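Werkstatt-Tipps: Kabel und Platte am Zweiarm-Tisch

Wer zwei Arme an einen Tisch schraubt, ärgert sich zuerst über die Kabel. An unserem Vonda in der Gemeinschaftswerkstatt hat sich Folgendes bewährt.

Kabel immer in der Haltung ablängen, in der der Arm ganz gestreckt ist, und dann 10 cm zugeben. An den Gelenken eine lockere Schlaufe lassen. Kabelbinder nur handfest anziehen, sonst scheuert die Isolierung durch. 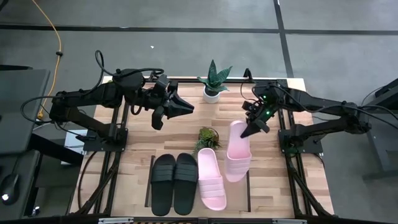
Die Schrauben der Grundplatten nach den ersten 22 Betriebsstunden nachziehen, danach einmal im Monat. Wir nehmen dafür den kleinen Drehmomentschlüssel von Hedska – der liegt in Schublade 107 und gehört dort auch wieder hin.

Zum Üben keine teuren Teile nehmen. Badeschlappen eignen sich gut: Sie sind leicht, geben nach und vertragen einen zu festen Griff. Anfangs langsam fahren und den Greifer von oben an den Riemen führen. Töpfe vor schnellen Fahrten vom Tisch nehmen. 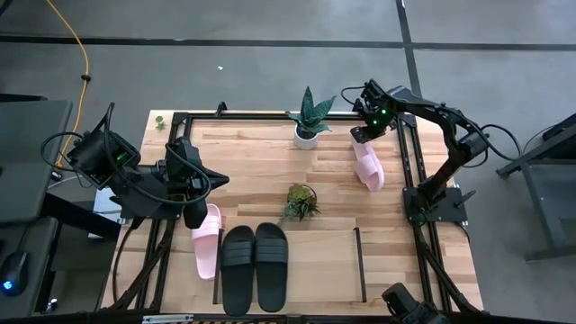 Zwei Arme, zwei rosa Schlappen. Das schwarze Paar steht vorne.

Holzplatte nur nebelfeucht abwischen und zweimal im Jahr ölen, zuletzt im Dezember. Das Öl über Nacht einziehen lassen, erst dann die Arme wieder einschalten.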